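Software Engineer, Manipulation Planning and Control

Tokach – Planning and Control group
Full time, on site four days a week
Reports to: Sharada Poojary, Head of Manipulation Software
Planned start: April

The position

Tokach writes the software layer between a robot arm and the task it has been given. We do not build arms. Our customers run hardware from several manufacturers and expect the same task description to execute on all of it. The runtime that makes this possible is called Mona. It contains the task executor, the motion planner, the gripper controllers and the logging system, and it is maintained by a team of 9.

We are hiring one engineer to take over the part of Mona that deals with deformable objects, at present almost entirely textiles. The current owner of this code, Dirk Hendriks, is moving to the calibration group and will remain available for questions during the first months.

What you will work on

Grasp verification. After a close command, Mona has to decide whether the gripper is holding one layer of cloth, several layers, or nothing. The existing check uses finger position and motor current. It works well for towels and poorly for thin fabric, where the difference in jaw opening is close to the resolution of the encoder. A second check based on wrist camera images exists as a prototype and needs to be made fit for release. It must return an answer within 30 milliseconds on the onboard computer.

Motion planning with a held cloth. The planner treats a grasped rigid part as an extension of the tool. For cloth it uses a swept volume that is far too large, so valid paths are rejected near shelves and rails. You will replace this with a model that depends on the fabric, the grasp point and the speed of the arm.

Recovery behavior. When a grasp is lost, the executor goes back to the last safe pose and starts the subtask again. We want it to resume from where it stopped when the state of the cloth allows it. This requires changes to the executor's state representation, and you should expect long design discussions with Fermín Fuentealba, who wrote it.

Replay tooling. Every run on a physical arm is recorded and can be replayed against a new build. The textile regression set has 554 recorded runs, and a full replay takes too long to be part of every merge. Selecting a useful subset automatically is an open problem, and one we would like you to own.

Expect to spend half of your time in the code base and the other half split between the lab, reviews and reading logs. The lab work is not optional. Engineers in this group run their own tests and reset their own cells.

What we require

Several years of professional C++ on a system that other people depended on. Most of Mona is C++17, with Python for tooling and analysis.

A solid understanding of rigid body kinematics and of at least one family of motion planners, including the ways in which it fails.

Experience with real-time or near-real-time constraints. You should be able to explain how you would find the cause of a control cycle that is late once in several thousand iterations.

Experience with physical robots. Simulation alone is not sufficient for this position.

Clear written English. Design decisions are made in documents, and the documents are kept.

What would help

Work with depth or wrist-mounted cameras, including hand-eye calibration.

Familiarity with cloth simulation – although we use it less than applicants tend to assume.

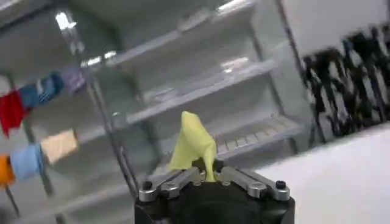

Contributions to an open source robotics project, with a link to a change you consider good and, if you like, one you consider bad.

A degree is not required. Two members of the team do not have one.

What we offer

A permanent contract after a six-month probation period. Salary is set by a published table, and the grade is agreed before the final interview. There is an annual training budget of 900 euros that can be spent without approval. Each engineer has a reserved block of lab time and does not have to negotiate for arm access. On-call duty does not exist in this group; customer incidents are handled by the integration team under Trinidad Riquelme.

How to apply

Send a resume and one page describing a defect in a robot system that took you a long time to find: the symptom, what you first believed, and what the cause was. No cover letter is needed. Please use the application form on the Tokach careers page and select the code MONA-TEXTILE.

The process has three steps: a phone call with Emiliano Orellana, a paid half-day exercise using recorded runs from the regression set, and a visit to the lab with a technical interview. The exercise may be done in C++ or Python. All applicants receive a written answer, including those we do not invite.

Applications through agencies are not considered.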